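Brormont虚拟工位完成保养 一颗螺丝没拧,单子填了18页

Brormont公司四月对旗下编号Plandumix的仿真工位做了一次完整保养。机械臂重新对零,夹爪换了一套接触参数,底座的安装坐标挪了3毫米。整件事发生在一台服务器里,没有人戴手套,也没有人领润滑脂,但公司照实体设备的规矩走了流程,停机牌、点检表、交接签字一样不少。停机牌是一个文本文件。

Plandumix是一张深灰色长桌上的黄色机械臂,日常工作是把彩色小块拿来拿去,给夹取程序当陪练。它所对应的实体工位设在Golestani厂区,两边共用一套控制程序。程序先在仿真里跑,跑顺了再下发到厂里。按理说仿真这边不磨损、不积灰、不会被叉车蹭到,保养一栏可以永远写“正常”。此前的点检表也确实是这么填的。

问题出在一次物理引擎升级之后。升级说明只提到“改进了接触求解的稳定性”,于是叠好的小块开始缓慢地往一边溜,像有人在桌子底下垫了张纸。最先报修的是夜间自动测试,它在凌晨发出的邮件标题是“堆叠任务结果异常”,正文为空。

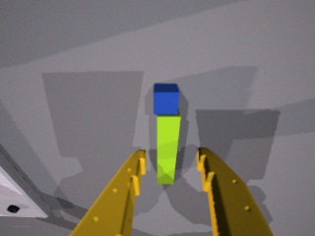

Plandumix工位夹爪近景:蓝色小方块立在黄绿色长块上端,两侧为黄色手指。仿真画面。

负责这次保养的是工程师Bilal Haddadin。他以前修实体机械臂,转到仿真组时把工具箱也带了过来,目前用来垫显示器。他的第一个动作很老派:不碰参数,先看手指。

手指内侧有凸起的齿,外观上一直好好的,碰撞模型里却是另一回事。查下来,早先有人为了省计算量,把齿的碰撞体简化成了平板。旧版引擎对此睁一只眼闭一只眼,新版比较较真,画面上齿尖碰到了小块,物理上还隔着一层空气,等真正接触时,力已经偏到一边去了。那次简化的提交说明写的是“小改动”,提交人一栏是一个已经注销的账号。

Haddadin把齿的碰撞体重新做了一遍,左右两指分开做。他没有用镜像功能。镜像当然更快,可他在厂里见过太多号称左右对称的手指,对这两个字早就没什么感情了。做完之后他先让夹爪空合空开,再夹最轻的小块,再夹长条形的那种,每一步都导出接触力曲线,跟Golestani厂区实测的曲线叠在一起看。哪里对不上就改哪里,一次只改一个数。

“一次改两个数,你就有两个嫌疑人,而且他们会互相作证。”他说。

手指修好以后,小块还是会溜,只是溜得慢了些。接下来轮到底座。

底座的麻烦更有年头。机械臂装在一块方形的浅灰色安装板上,板的四角各有一个螺栓孔。仿真里的螺栓孔纯属装饰,真正决定位置的是配置文件里的一行坐标。实体工位去年因为换安装板重新打过孔,位置跟图纸差了3毫米,现场记录写得清清楚楚,存放在一个仿真组没有访问权限的文件夹里。仿真组申请权限花掉的时间,比后来修改坐标要长得多。
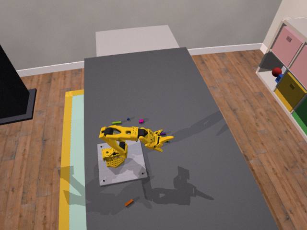

改坐标之前要先对零。实体机械臂对零有刻线、有定位销,碰到手感好的老师傅还可以听声音。仿真里每个关节都能直接写成零度,看起来省事,Haddadin却坚持让程序照实体的步骤走:从肩部往外,逐个关节慢速转到参考位置,记录读数,再反方向转一遍。读数前后不一致的是肘部,差得很小,原因是关节模型里留着一段当年为了模拟减速器间隙加进去的回差。实体那边的减速器早就换新了,间隙没了,仿真倒替它把老毛病保留了下来。

回差参数清零,底座坐标改正,整套对零重跑,约38分钟。其中有很长一段是慢速转动,理论上可以加速播放。Haddadin没有加速。他解释说,加速会让积分步长变大,步长一大,刚清掉的误差可能换个名字再回来。坐在他旁边的同事有另一种解释,认为他就是喜欢看着机器转。

保养期间,桌面上的小块都留在原处没有清掉。保养手册原本要求“清空工作区域”,手册是从实体工位抄来的,目的是防止零件掉落砸脚。仿真组讨论之后在这一条旁边加了批注:“本工位无脚。”批注通过了审核。
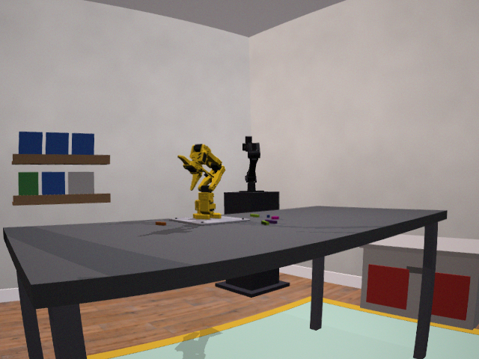
收尾工作是验收。验收用的是Plerkis,Brormont自家的测试工具,会把同一个堆叠动作反复做下去,每次在小块的初始位置上加一点随机扰动,直到跑完规定次数或者有人受不了。这一轮共跑了439次堆叠,结果与Golestani厂区的实体数据逐项比对,偏差落在允许范围内。Plerkis的报告照例没有结论,只有一张表和一句“请人工判断”。Haddadin人工判断了一下,签了字。

Plerkis本身也在验收过程中暴露了一个小毛病:它默认每次测试前把机械臂瞬移回起始姿态。瞬移在仿真里不算违规,可关节会带着瞬移前的残余速度开始下一轮,头一下总要抖一抖。以前大家看见抖动,都归到夹爪头上。如今复位改成了正常路径运动,测试时间变长,抖动没有了,夹爪的名声也算恢复了一部分。

公司随后修订了Plandumix的保养办法。以后凡是物理引擎升级,必须先停用工位,检查手指碰撞体、关节回差和底座坐标,再跑完一轮Plerkis才能恢复使用。厂里的实体工位如果动过安装孔、换过减速器,要在当班结束前把数据抄送仿真组,抄送地址已经核实过,能收到。配置文件里每个数值后面都要注明来源和修改人,“小改动”三个字今后不再作为有效的提交说明。首周之内,已有人改用“微调”。

至于那份18页的保养单,仿真组原本希望借机精简,去掉“油位”“急停按钮外观”“电缆有无鼠咬痕迹”等栏目。设备部门的答复是表格全公司统一,不适用的请填“不适用”,每一栏都要填,不得用一条斜线划掉。Haddadin于是逐栏填写,只在“异响”一栏写了“风扇”,指的是服务器的风扇。设备部门两天后派人来换了风扇。

Plandumix目前已恢复使用,下一次保养安排在物理引擎的下个版本发布之后。引擎方面尚未公布发布日期,升级说明的草稿倒是先传出来了,里面有一句“进一步改进了接触求解的稳定性”。Haddadin已经把停机牌那个文本文件复制了一份,放在桌面上备用。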